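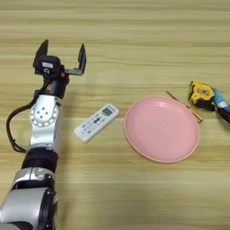 The Stray Object Study
Rohani Subramaniam and Niilo Ikonen
Print this page | E-mail this page

Our question was modest: when small household things have no home, where do they end up? The list was a remote control, a tape measure, a glue stick, a screwdriver and one round pink plate. The plate was meant to be the answer. Niilo called it a "landing zone" — I called it a plate.

Background

Every shared apartment at Embridge has a table where things go to retire. We asked four housemates to use ours normally through August and put strays on the plate.
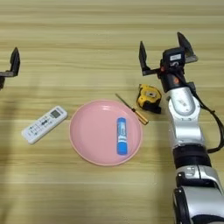 Does a glue stick belong on a plate?
By our rules it does, along with anything else that fits inside the rim and isn't food.

Giang La objected that the rule discriminates against long objects. We agreed and changed nothing.

Findings

The plate attracted things in its general direction. Housemates treated "beside it" as close enough, and the remote was the worst offender.

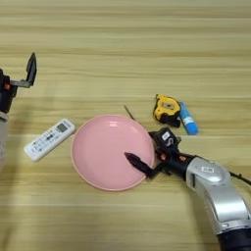 Dirk Schouten blamed the size of the plate and proposed a tray. We priced one, then remembered our budget, which had gone on snacks. Two housemates also admitted they had avoided the plate because it looked too clean to put a screwdriver on.
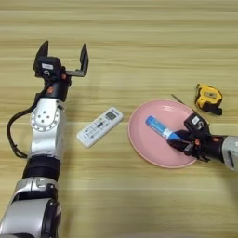 What we would change

A darker plate, a hook for the tape measure, and housemates who read the instructions.

Print | E-mail to a friend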